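Oststead Robotics Club Bench Guide
Section 4: Setting up the desk organizer task in the simulator
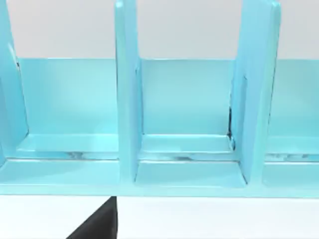 Fig. 4-1. Organizer in the simulator, close view, finger at the base board.

Read this section before you book time on the shared machine. The task sounds easy: place parts in the compartments of a desk organizer without knocking into it. Every new group reports that it works by the end of the first evening. Most of those reports don't survive step 14, so please don't skip to the end and write "done" on the sheet.

This section covers the simulator only. The Mamo arm has its own setup in Section 6, and passing here does not get you onto it.

4.1 What you need

A club login with the Drutska simulator enabled.
The organizer scene from the shared folder, version 17 or later. Earlier versions have the base board at the wrong height.
The Clemov control script. Use the club copy. The one going around in the group chat has a speed limit commented out.
A notebook or a text file. Memory doesn't count as a log.

4.2 Loading the scene

1. Start Drutska and wait for the status line to read READY. If it stays on LOADING for more than 2 minutes, close it and start over. Clicking repeatedly will queue up copies of the scene.

2. Open the organizer scene from the shared folder. Do not open it from your own downloads.

3. Check the version number in the scene panel and write it down.

4. Set the random seed to 182. You will change it later. For now we want your first run to match everybody else's first run, so that we can tell a bad setup from a bad program.

5. Switch to the close view. You should have the base board, the dividers, and the back panel on screen, with a strip of white tabletop below. If you see only wall, the view is set too high. Press the reset key and try again.

NOTE: You may see small dark streaks on the inner ledge, and a dark line in the corner where the right divider meets the back panel. We have had long arguments over whether these are shading or real gaps in the model. Don't trust either side. Turn on the collision overlay and look at what the physics engine thinks is there, which may differ from what is drawn.

4.3 Bringing the gripper in

6. Load the Clemov script and choose APPROACH. Leave the speed at the default.

7. Bring the finger up to the front of the base board until the tip looks as if it is just touching the lower edge.

8. Stop. Read the contact value in the side panel and write it down next to what you think you see.

9. Back off, approach again, and take a second reading. If the two readings disagree, fix that before going on. The usual culprit is a tool offset left over from the last group.

CAUTION: "Looks as if it is touching" is a guess about a picture. In a close view a finger can line up with an edge and still be short of it. The contact value is the only thing you may report as contact.

CAUTION: Do not raise the grip force to make the contact value show up. It will show up. Your numbers will then be useless for the rest of the task.

4.4 Placing a part

10. Pick one compartment and stay with it for the first set of runs. We suggest the middle one. The narrow strip at the right of the close view is a poor choice, as you can't see enough of that compartment to judge a placement.

11. Set the drop height so that the part clears the base board and the raised ledge behind it. The floor is stepped. Groups that treat it as flat get parts that tip or bounce, and then they spend an hour blaming the friction setting.

12. Run a single placement at low speed. Watch the dividers as well as the part. The script reports a success if the part ends up inside the compartment, and it does not care how many panels the arm brushed on the way there.

13. Turn on the brush log (Tools, then Log, then All Contacts). It is off by default. I have asked for this to be changed and I'm not holding my breath.

14. Run 21 placements in a row without touching any settings. Record every result, including the ones you think were flukes. If you stop and adjust something, the set starts over from the first run.

15. Change the seed and repeat step 14. A program that only works on one seed has memorized the scene. It has not learned to place anything.

NOTE: Do not send a video of your best run in place of the log. We have all seen the video. It's always very smooth.

4.5 If something goes wrong

The part falls through the ledge.
Time step is too large. Cut it in half and rerun step 12.

The finger shakes against the base board.
Back off completely, then approach again at default speed. If it still shakes, check that only one copy of the scene is loaded.

The organizer slides.
Someone has unpinned it. Reload the scene from the shared folder. Do not pin it by hand, or it will end up a little out of square and your results won't compare with anyone else's.

Everything works the first time.
Check that the collision overlay and the brush log were both on. Then run it again.

4.6 Before you sign off

Copy the log to the club folder under your group's name, with the scene version and both seeds in the first line. Write failures as failures. "Mostly placed" is not a result and will be sent back.

Ajith Shenoy checks the logs and signs the sheet. He will pick one run and ask you to repeat it in front of him, so leave the settings as they were. Groups that want a slot on the Mamo arm this season need a signed sheet by 8th August. The arm was booked solid in February by groups with simulator scores that looked great on paper, and we lost most of that time to finding out why the real one kept hitting the dividers.

Next: Section 5, Changing the camera view without losing your calibration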